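Os braços que aprenderam a pegar no pauzinho

Na Vostlow, uma empresa de embalagem de doces a retalho, a bancada dos sortidos sempre foi o lugar onde ninguém queria passar a tarde inteira. Chupa-chupas para um lado, bolachinhas para outro, tampas, etiquetas, caixas. Châu Vũ fez esse trabalho durante 11 anos e ainda o faz em parte, só que agora tem companhia: dois braços robóticos que o resto da equipa trata por Unon e Mạc, e de que ela fala com um entusiasmo que contagia.

"O doce é traiçoeiro", explica. "O papel escorrega, a bola roda, e se apertas demais estalas o açúcar lá dentro." Foi ela quem mostrou aos técnicos onde as mãos experientes seguram um chupa-chupa: no pescoço, mesmo onde o invólucro se torce à volta do pauzinho. Parece um pormenor, mas toda a bancada foi repensada a partir dali!

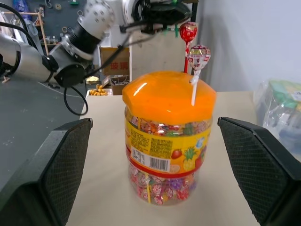

A primeira versão do programa ia buscar os doces pela cabeça e deixava cair tantos que o chão precisava de vassoura a cada meia hora. A segunda, afinada em dezembro com as indicações de Vũ, já aguentou um turno completo de 1054 peças com 3 quedas. Ela guarda a folha desse dia colada por dentro do cacifo.

O que mudou para as pessoas? Bastante, e nem tudo se mede em peças. O pulso direito de Vũ, que lhe doía ao fim de cada semana, deixou de ser assunto em casa. As pausas deixaram de depender do ritmo da caixa seguinte. E apareceu uma função que não existia, a de preparar a bancada: escolher a altura dos frascos, decidir a ordem dos sabores, ensinar um gesto novo ao braço e repeti-lo até sair bem.

Châu Vương, colega de Vũ na mesma linha, demorou mais a convencer-se. Durante semanas continuou a contar à mão, desconfiado dos números do ecrã. Hoje é ele quem discute com a Fekis, a casa que fornece o software, por causa de meio segundo perdido entre largar um doce e procurar o seguinte. Há um certo orgulho nessas discussões, e é bonito de ver: fala da trajetória do braço como outros falam de um remate à baliza.

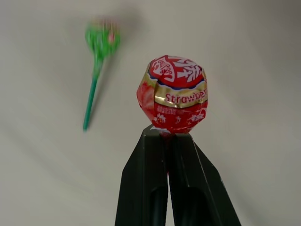 E os postos de trabalho, mantiveram-se?
A equipa da bancada continua a mesma, mas as tarefas foram redistribuídas: quem antes só enchia frascos divide agora o dia entre a preparação, o controlo de qualidade e a afinação dos movimentos.

Ficam coisas por resolver. Os papéis muito brilhantes ainda baralham as câmaras quando o sol da tarde entra pelas janelas, e a formação dos colegas do turno da noite anda atrasada. Vương queria também um botão de paragem mais perto da cadeira. Vũ já pensa nos caramelos, que não têm pauzinho nenhum por onde se lhes pegue, e traz um punhado deles no bolso da bata para ir experimentando ao almoço.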